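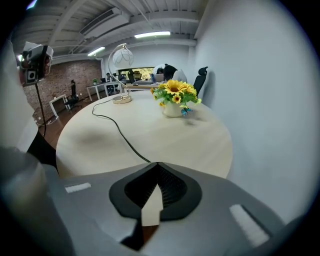 Etow is my little collection of notes and clips on tidying small tables, the kind that collect a lamp, a plant and then everything else you own. I started it in April and it has 965 clips so far (I'm aiming for 1000!). The round table is my favorite because of the lamp with the swirly globe shade and the sunflowers in their white vase – they're fake, so no watering, and there's a blue butterfly clipped on the front. The cord is the hard part. It loops all over the tabletop, and I still go back and forth on where it should run.

What's in the folder: clips, a notes file for each table, and cords.txt, where I complain about cords.
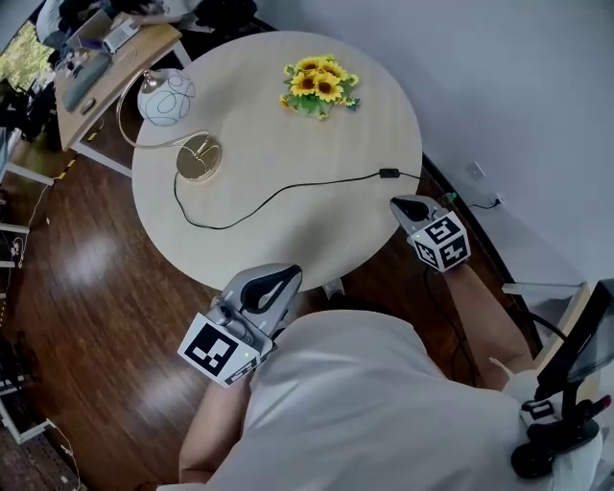
Elżbieta Jasińska wrote most of the lamp notes and spells it "flex" instead of "cord" in 20 of them, so search for both. Fixes are welcome, just send them to me or to her.

Last updated 2026-10-23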